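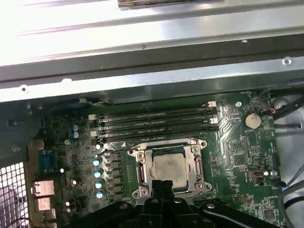

4. Locating the Socket Lever from the Wrist

4.1 Problem setting

After the cooler is removed and the memory modules are taken out, the next step of our disassembly sequence is to release the processor. For a human worker this step is simple. The lever is pressed down a little, moved sideways from under its hook, and lifted. For the robot it was the least reliable step of the sequence in our March trials, and for this reason we treat it separately in this section.

The difficulty does not come from the force. The force needed to free a lever is well inside what the arm can give, and the force controller described in Section 3 handles the motion without change. The difficulty is to know where the end of the lever is, with enough accuracy that the fingertip goes beside it and not on top of it. The overhead camera cannot give this accuracy in a desktop chassis, as the walls and the cable bundles hide a part of the board from most positions above the table. The wrist camera comes much closer, but the closer it comes, the more of its view is taken by the gripper itself.

Figure 4 shows a typical wrist view at the socket. The fingers overlap the lower edge of the processor, and the body of the gripper covers the board in front of it. Both levers are folded down beside the processor and can be seen on the two sides of the metal bracket. The upper part of the view is much brighter than the rest: the metal panel of the chassis is overexposed there, and near its top left corner almost no detail is left. Any method which uses this view must accept both conditions, the occlusion from below and the bright metal from above.

4.2 Why the processor is not a good landmark

Our first version followed the approach of Ha, where the square outline of the heat spreader is detected and the lever position is computed from it by a fixed offset. On clean boards on a bench this worked well. On used machines it did not. The boards we receive from the Odovberg depot still carry old thermal paste, and the paste is often smeared to the edge of the metal. The spreader in Figure 4 is one such case. The gray residue changes the brightness of the surface in irregular patches, and the edge detector then prefers the border of the paste to the border of the metal.

We tried to clean the processor before the detection step, using a soft pad held by the gripper. This removed the paste only in part and spread the rest onto the bracket, so the result became worse for some boards. We do not recommend it.

A second problem is the occlusion. When the gripper is at working height, the lower edge of the spreader is behind the fingers. A square can be recovered from three sides, but the estimate of its rotation becomes noisy, and a small error in rotation is a large error at the end of the lever.

4.3 Proposed method

Our method, called Zurkance, does not use the processor outline. It uses parts of the board that are far from the fingers and that keep their shape when the board is dirty. The memory slots are the most useful. They are long, dark, straight and parallel, and when they are empty their channels give clear lines from one end to the other. The white latches at the ends of the slots give the end points of these lines. From the lines and the end points together we obtain the rotation of the board and its scale in the view.

The bracket around the socket is then searched only in a small window, which is predicted from the slots. Inside the window we look for the rounded corners with their screws — these were more stable than the straight sides, which reflect the lamp. Two visible corners are enough, and in the working pose the two upper corners are normally free of the gripper.

In the last step the lever is searched as a thin bright line next to the side of the bracket. Here the repeated parts of the power supply area made some trouble. A row of capacitors and chokes often stands directly beside the socket, and the silver tops of the capacitors produce bright spots at regular distance. With low resolution these spots can be joined into a line by mistake. We therefore reject a candidate line if its brightness is periodic along its length. The test is simple and costs very little time.

The pixels which belong to the gripper are masked before all steps. The mask was drawn once by hand for each finger opening and stored with the calibration. We considered a learned mask, but the gripper is fixed relative to the camera and only the fingers move, so we saw no benefit from it.

4.4 Setup

The experiments were made on 64 desktop machines from the Odovberg depot. The machines were lying on the side, with the cover off and the cables left inside the chassis. Cables that crossed the socket were moved by hand before the start. Cables that crossed only other areas were not touched, as we wanted to keep the conditions near to the real line.

In total 400 attempts were made. An attempt begins with the gripper above the socket and ends when the lever is released, when the force limit is reached, or when the operator stops the arm. Between attempts on the same machine the chassis was displaced and rotated by hand on the table, and the lever was closed again. The reference position of the lever end was marked by Dong-hyun Yang in the wrist views, without knowledge of the output of the method. The room lamps stayed on for all attempts and we did not add a ring light at the wrist.

The motion part was executed with the Grudia controller in the same configuration as in Section 3. No parameter was tuned again for this experiment.

4.5 Results

Of the 400 attempts, 36 failed. The largest group of failures has a common cause: the fingertip came down on the lever and not beside it, and the force limit stopped the motion. In this group the rotation of the board was estimated correctly, but the window for the bracket was placed too low. This happened mostly when the chassis was near to the border of the table and the wrist had to be tilted.

A smaller group comes from the bright chassis panel. If the first memory slot lies close to the panel, the reflection can cover the upper latches, and the end points of the slot are lost. The method then uses the remaining slots, but on boards with only two slots there is not enough left. A shorter exposure time would help here, but it makes the dark slots more difficult to see against the board, and we did not find one setting that was good for both.

In four attempts the lever was bent. All of them were on machines where the lever had been under tension from a bracket which was not fully closed. We do not count this as an error of the perception, but it should be mentioned for anyone who wants to reuse the processors after removal.

The boards with heavy paste did not show more failures than the boards with a clean spreader. We take this as support for the decision in Section 4.2 to leave the processor out of the estimation.

4.6 Limits

The method needs the memory slots to be empty, or at least visible over most of their length. In our sequence this is always so, but a line which removes the processor first would need another landmark. The rear port housings are a possible choice, being metal and rigid, but they stand higher than the board and their position in the view changes strongly with the tilt of the wrist. We have also not tested small-format machines, where the slots may be parallel to the board edge on another side of the socket — the prediction of the window would have to be made again for them.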